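Home | Sessions | Bring an item | FAQ | Find us

Vacuum cleaner mornings: your questions answered

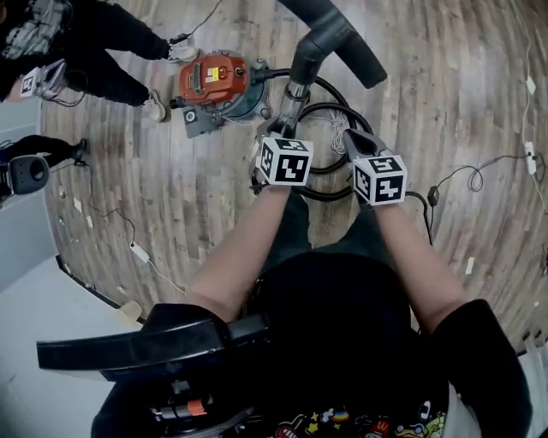
A canister vacuum with its hose and metal wand, on the floor.

Hello and welcome! The Pramport vacuum mornings have grown far faster than we expected, and the same questions keep coming in, so I've gathered the answers in one place. If yours isn't covered, ask at the door or ring Narendra on the bookings line. – Ismail Mansour

What are the vacuum mornings?

A relaxed couple of hours where you bring in your own cleaner, take it apart as far as it was meant to come apart, give everything a good clean and put it back together knowing how it works. We do canisters (cylinders, if that's what your family calls them), uprights and the odd handheld. Canisters are my favourites by a mile. There's so little to them once you get the lid up, and a forty-year-old one can still pull like a train!

Where and when?

Medbridge Hall, the big room with the wooden floor, first morning of the month that the hall is free. Doors open at 9.30 and we like to be swept up by noon. We don't meet in July, when the hall is used for the summer play scheme.

Do I have to book?

Please do. There are plenty of sockets but they aren't all where you'd want them, and Narendra plans the room so that no one is stepping over anyone else's hose. If you turn up without a booking we'll squeeze you in if we can.

What should I bring?

The cleaner, its hose, the wand tubes and every floor head and nozzle you can find, including the ones at the back of the cupboard. Bring a spare bag if it takes bags. An old toothbrush is very handy, and so is a bin liner. If you still have the instruction booklet I would love to see it (I'm a bit of a collector).

Should I empty it first?

Yes please! Empty it or take the full bag out at home. We learned that one early on.

Do you mend them too?

We deal with blockages, tired filters, clogged brush heads, perished seals and split hoses. We don't open motors and we don't do mains wiring. If your cable is nicked or the plug gets warm, leave the machine unplugged and take it to a proper repair shop. Narendra has a list of local ones.

My canister has lost its suction. Is it finished?

Almost certainly not, and this is the most satisfying job we do. Switch off, unplug, and then work from one end to the other:

Take off the floor head and look through it.
Hold the metal wand up to a window and look along it. You should see a clean circle of light.
Unclip the hose from the machine and drop a large coin down it. If the coin doesn't come out of the other end, you've found your blockage.
Check the bag or bin, then the filter behind it.
Look at the seal round the lid. A bit of grit stuck there will let air in.

Last winter we had 118 machines through the door over the season, and the hose was the culprit again and again. Hair grips, a sock, half a jigsaw. Somebody's missing earring came out of one too, which made everyone's morning.

How do I clear a blocked hose without damaging it?

Straighten it on the floor first, since a curled hose will hide a clog at the tightest part of the bend. Squeeze gently along its length until you feel something firm. A broom handle with a rounded end will shift most things if you push slowly. Please don't use a wire coat hanger – it goes through the wall of a corrugated hose in no time, and then you've a new problem.

Can I wash the hose?

If it's a plain one with no wires running through it, yes. Lukewarm water, a drop of washing-up liquid, swish it about in the bath and rinse. Then hang it over the shower rail and leave it. It needs to be bone dry inside before it goes back on, and that can take 2 full days in a cold house. Hoses with a switch on the handle often carry electrics, so wipe those with a damp cloth only.

What about the tubes?

Metal wands clean up beautifully. Wipe the outside, pull a damp rag through the inside on a length of string, and dry them the same way. If two sections have seized together, don't reach for the pliers. Twist as you pull, and if that fails bring them along and we'll have a go. A wipe of dry candle wax on the joint will stop it happening again.

Can I wash the filter?

It depends on the filter. Foam ones usually wash well. Paper ones never do. If there's a little tap symbol on it you're safe, and if there's nothing printed at all, tap it out over the bin and ask us.

Which bags fit mine?

We keep a box of Rosex and Dalgleish bags at the desk, 4 to a pack, and a scrapbook of cardboard collars so you can match the shape against your own. Take the old collar with you when you shop. It beats trying to remember a model number.

How should I store a canister at home?

I could talk about this all day. Take the wand off, let the hose fall into one big easy loop and lay it round or over the machine. Tight coils make it crack, usually right by the end that plugs in. If you have a hook, hang the hose from the middle so it makes a wide arch. Cables and cords want the same kindness: loose loops, one soft tie, and never wound hard round the handle.

How do I get a knot out of a cord?

Don't pull the ends! Lay it flat, loosen from the centre outwards and let it tell you where it wants to go. Children are brilliant at this.

Can children come?

They can, with a grown-up. They love the coin test. Closed shoes for everybody please, trainers are fine, because floor heads are heavier than they look when they land on a toe.

Is there a charge?

It's 99p a machine, and that goes on gloves, rags and tea. Bags and filters are extra at whatever they cost us.

Can I leave a cleaner I don't want?

Yes, if it runs and has its hose. We clean it up and pass it on to someone setting up home. Ones that don't run are kept for parts – wheels, clips, catches and wands mostly – so ask Narendra before you carry it up the steps, as the shelf fills quickly.

I'm not practical at all. Will I be out of my depth?

Not a bit! Most people arrive never having lifted the lid on theirs, and go home telling the neighbours about filters. Come and have a look, even without a machine. Someone will be glad of an extra pair of hands to hold the other end of the hose.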